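Dhillon Refurbished 10-inch Tablet, Wifi, 32GB – Trade-In Deal

Item 3142
$238, or less with a trade-in
Free pickup at our Dullport and Ballelau stores

Okay, I write most of the tablet pages on this site and I don't get excited about every one of them, but I've been using this one at home for a while now and I'm pretty happy to be putting it up. It's a 10-inch wifi tablet, refurbished in our own shop, and it comes with a fresh battery, a new charger and a cable that's long enough to reach the couch (mine does, anyway).

The trade-in offer runs through the end of May. Bring in any working tablet, any brand, and we take $30 off at the register. It has to turn on and the screen can't be cracked. You don't need the box or the charger, and please sign out of your accounts before you come in – I've stood at that counter with too many people trying to remember a password from years ago!

I mostly use mine in the kitchen, for recipes and for radio while I clean up. The speakers are on the two short sides, so they get loud enough to hear over a running faucet, and the screen stays readable with the overhead lights on if you turn the brightness up a bit.

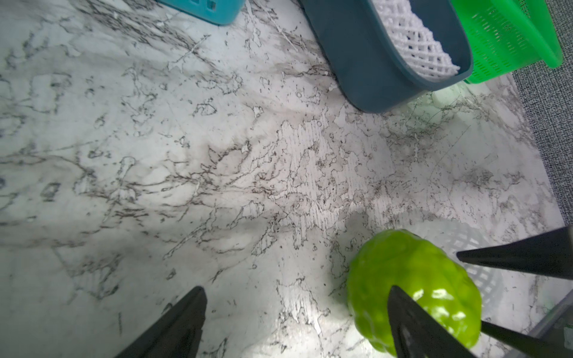 What you get

Tablet, 32GB, gray or white back (tell us which in the order notes, and we'll do our best)
New charger and cable
Tamus folding cover, black
Printed quick start card
One-year store warranty

Storage and memory

32GB is fine for streaming, mail, reading and a handful of games. If you download a lot of movies for trips, get a memory card. The slot is on the left side under a little flap, and the flap is stiff the first few times, so use a fingernail. I put a card in mine the first night and moved all my photos over, and that took one long TV show to finish.

There's no cellular version of this one. I know some of you have been asking, and I'd love to have it too, but we only get the wifi model in.

The cover

The Tamus cover folds back into a stand with 2 angles. The low one is good for typing, the steep one for watching. It wipes down easily with a damp cloth. The magnets are strong enough for a backpack, though I did have it pop open in a very full grocery bag once, so maybe don't do that.

Battery

I get through a weekend of on-and-off use before I go looking for the cable. Games will eat it faster. Charging from empty is an overnight job with the charger in the box, and a faster charger won't hurt it but won't speed things up either. I tried.

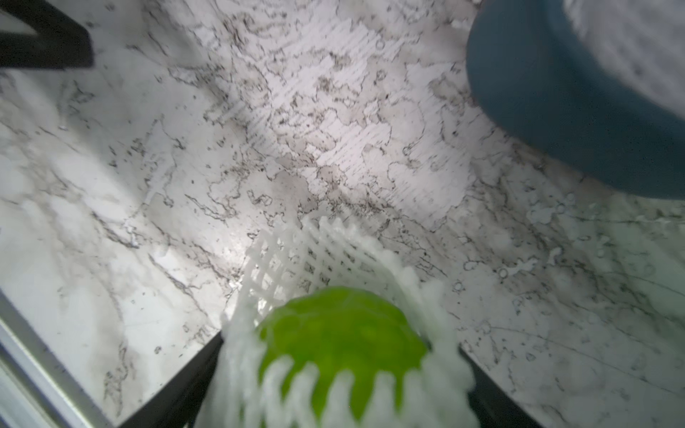
Comment from Ballelau pickup customer: Got mine with the trade-in and the money came off with no fuss. The cover is nicer than I expected for something thrown in. My only gripe is that the power button sits right next to the volume, and I keep turning the screen off when I want it louder. Is there a setting for that?

Yes! Go to Settings, then Buttons, and turn on "Hold to sleep." After that a quick tap does nothing and you have to press for a second. I switched it on the first day and forgot it was ever a problem.

Returns

Bring it back within 30 days with the charger and cover and we'll refund what you paid. If you traded in a tablet, we can't hand the old one back, so be sure before you part with it.

Page updated April 26, 2019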